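Gyamfi Room: ceiling services and ventilation

Gallery page, last updated April

The Gyamfi Room is the smaller of the 2 teaching rooms at Rivine. The notes on this page cover the fixed services at high level and the loose equipment kept with them. Drawings are held by Carys Vaughan and can be requested at the front desk.

Cooling. The air conditioning unit is controlled from the corridor side. Filters are rinsed every 400 running hours and replaced at 900. Last replacement by Kwadwo Aryee. The set point is locked; requests for a change go to Salamatu Osei.

Pipes and conduits. All runs are surface-mounted and painted to match the ceiling. No fixings are to be made into them or hung from them. New cable goes in the existing conduit where there is space, otherwise in a parallel run.

Projection. The projector is on a ceiling mount and stays there between bookings. Throw and focus are set for the plain wall. Please do not tape paper to the wall, as the paint lifts. Lamp hours at the last reading: 1090. 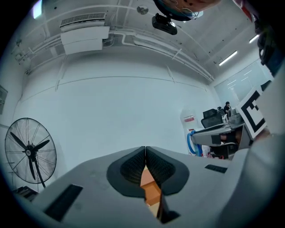

Gyamfi Room, upper level. White wall and ceiling, air conditioning unit at upper left, black projector near the top, black pedestal fan on the left.

The fan is for use when the cooling is off for filter work. Return it to the same side of the room afterwards, with the cable coiled.

Next page: Lalley Room, floor sockets and blinds.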